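Search this forum Search Advanced search

Women's History & Everyday Life > General Talk

What do you put on a form when it only offers Miss or Mrs.?

Views: 2,905

marigold_porch wrote:
I was filling out the patient paperwork at the new Declercq clinic this morning, and the title box had two choices for women, Miss or Mrs., and one for men. I have gone by Ms. since I was in college (my mother thought it was a phase, bless her) and I sat there with the pen in the air like I'd forgotten my own name! I ended up writing Ms. in the margin. The lady at the desk was sweet about it but said the computer won't take it. Has anybody gotten a business to change its forms, and how did you go about it?

tallpinesgal wrote:
Oh, I feel this one. Uvetti, where I buy my work shoes, had the same thing on their account page for years. I wrote them a plain, friendly note in March and got a nice reply, and the next time I logged in there was Ms. plus a blank choice. So it can be done, and I'd start with a letter before getting worked up.

old_mimeo wrote:
I'll be the grump here, and I say this with affection, because I marched for plenty in my day and still have the sore feet. I like being Mrs. I picked it, I've had it a long time, and when the young man at the bank calls me Ms. without asking I feel a little bit erased. I don't want your box taken away, marigold, but please leave mine alone too.

marigold_porch wrote:
Nobody's coming for your Mrs., I promise! I'd just like a third box. Or no box at all, because why does a clinic need to know whether I'm married before it looks at my knee?

brightkettle wrote:
I have to disagree with the "start with a letter" advice a little. At Brakance we wrote two of them, very polite, and heard nothing until some of us brought it up in person at the open meeting. Sometimes you have to stand there and be a nuisance, with a smile on. Also, I don't agree that dropping titles altogether is the answer. My grandmother was called by her first name by every employer she ever had, and being called Mrs. anything was a respect she waited a long time for.

old_mimeo wrote:
Thank you for that about your grandmother. Mine too.

tallpinesgal wrote:
Fair point, kettle, I hadn't thought of it from that side. Marigold, let us know what the clinic says.

marigold_porch wrote:
Letter goes out tomorrow, and if that doesn't work I'll wear my good coat and go be a nuisance.

14 likes 2 shares

Contact us | Forum rules | © Zatatum Community Boards | Back to top
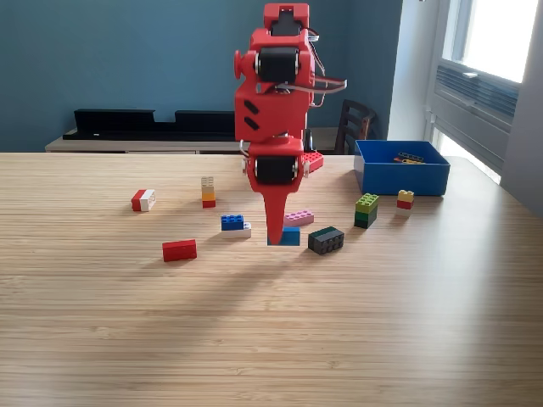

Red arm over the toy bricks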